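Iltgate opens sign-up for its July sorting month, and all you need is a table and a tub

6/22/20 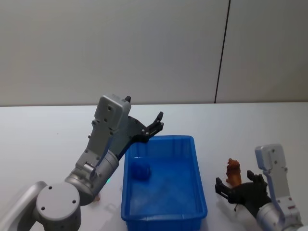
Tadhg Heffernan wrote back within the hour of getting our first notice to say that a plain tub beats any fancy divided box he has ever owned, and could we please tell people to clear the table first. Consider yourselves told! He also wanted to know if the tub has to be blue. It doesn't. Mine are blue, one of them has a dent from the stairs, and I'm very fond of them.

So, the news. I run Iltgate, the little home sorting club on the second floor of the Ornar building, and sign-up is open today for our July sorting month. We have 40 places. Last summer we had 22 and filled them so fast that I spent a week writing sorry notes, and I didn't enjoy that one bit. The fee is $94 for the whole month, tub included, and if you bring your own tub I'll knock a bit off (email me, we'll work it out).

The idea is about as simple as I can make it. You pick one drawer or one shelf or that awful bag in the hall closet. You clear off a table, all of it, and wipe it down. The tub goes in the middle where you can reach it from either side, and then you start taking things out and deciding. If it stays, it goes in the tub. If you can't decide, it goes on the chair behind you and you look at it again after lunch. I like a shallow tub with a good rim all the way around, the kind you can get your fingers under, and I like walls that let a little light through so I can tell from the shelf what I put in there back in March. Deep ones turn into wells. I lost a good pair of scissors in a deep one for most of a year.

People ask me why I fuss so much over the tabletop. Try doing it on a patterned cloth! A white top against a plain wall is my favorite place to work, and if a bead or a washer or a crumb of something gets away from you, there it is. We've painted the workroom pale and left the walls alone, no shelves and no posters, and I've had more nice remarks about that than about anything we ever hung up.

Each week has its own theme. We begin with kitchen drawers, then go on to cords and chargers (bring a strong coffee), then craft supplies, and we finish with papers, which I've put last on purpose so you'll be warmed up by then. Ó Ceallaigh, the hardware store downstairs, is giving us 100 tie-on labels and a box of pencils, and they've offered to keep the back door open late for anyone carrying things up after work. Thank you, all of you down there.

If you can't get to us, Irnik is our mail-along version. You get the same weekly sheets in the mail, plus a phone call from me if you get stuck, and I do mean a real call, I'm a talker. Irnik folks don't count toward the places in the room.

To sign up, stop by the Iltgate desk in the Ornar building or send us a note with your name, your phone number and the drawer you're dreading most. Writers and local papers are welcome to sit in on any session, just let me know ahead so I can find you a chair that isn't already full of undecided things.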